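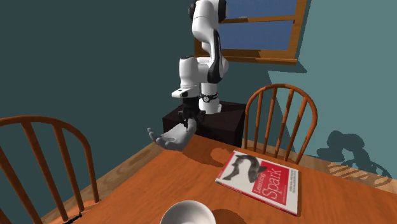 Unintended Motion After a Protective Stop in a Simulated Tabletop Task

Student project report, Module Group Lemov
Authors: Efthymia Christodoulou, Kamil Bartoš
Reading time: 4 minutes

1. Background

The Jondumance project studies how an arm mounted on a fixed pedestal may approach objects on a household table. All work was carried out in simulation. The room contains a wooden dining table, chairs and a small number of everyday items, and the arm can be run with different end effectors. The control program, named Prostudlow, was inherited from an earlier student group and extended by the present authors.

During trials in December the arm was found to move after a protective stop had been issued. The project supervisor asked that normal trials be suspended and that the fault be reported separately. The grasping results will be submitted at the end of term.

2. Description of the fault

A protective stop is issued when the contact force on the end effector passes a set limit. The arm is then required to hold its position until an operator clears the stop. In the faulty trials the arm halted as required. When the stop was cleared, it made one fast movement towards an earlier target before accepting any new command. The movement lasted less than a second and was at first taken for a drawing error in the viewer.

The fault was first recorded on a Monday by Kamil Bartoš, who was replaying a trial at reduced speed. Joint positions in the log confirmed that the movement had taken place in the simulation itself. A review of the stored trials followed. Of 484 trials, 89 contained at least one movement of this type. In 38 of these the end effector passed through the space where a person seated at the table would be expected to place a hand.

3. Investigation

The authors first suspected the contact model. Close approaches were repeated with the force limit lowered, then with the shapes used for contact replaced by simple boxes. 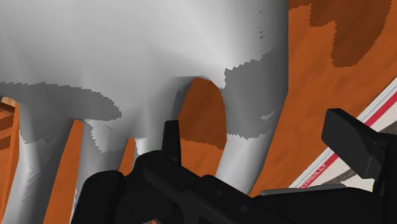

Neither change removed the fault, although the lower limit produced more stops and made it easier to reproduce. The two end effectors were also compared under the same sequence of commands. Both showed the movement, and the remaining work was therefore directed at the control program.

The cause was found in the command queue. When a stop was issued, Prostudlow ceased to send commands to the arm but continued to accept them from the planner. The queue was left untouched when the stop was cleared. The oldest waiting command was then sent at full speed, as the speed ramp applied only at program start. In the longest case the queue held 1805 commands, most of which were discarded as out of date after the first had already been carried out.

4. Corrective measures

The queue is now emptied both when a stop is issued and when it is cleared. The planner must request the present joint positions before it may send a new target, and the speed ramp applies after every stop. A separate check compares the first command with the present position and refuses it if the distance is too great.

The affected trials were repeated with the corrected program and the movement did not recur. The authors note that the repeated trials used the same starting positions as the originals. A wider range of starting positions has yet to be tested.

5. Safety assessment

No physical equipment was connected at any stage. The same program was, however, due to be transferred to a laboratory arm, and the fault would have been transferred with it. Under the laboratory rules an operator may stand within reach once a stop has been issued, for instance to remove an object. The fault is accordingly classed as serious.

The earlier group's test plan checked that the arm came to rest after a stop and ended at that point. Two tests covering the clearing of a stop have been added. Transfer to the laboratory arm remains on hold until these have been reviewed by the supervisor.

6. Division of work

Log review and replay: K. Bartoš. Queue analysis and corrections: E. Christodoulou. The report was written jointly.

Contact the project office | © Jondumance student project | Back to top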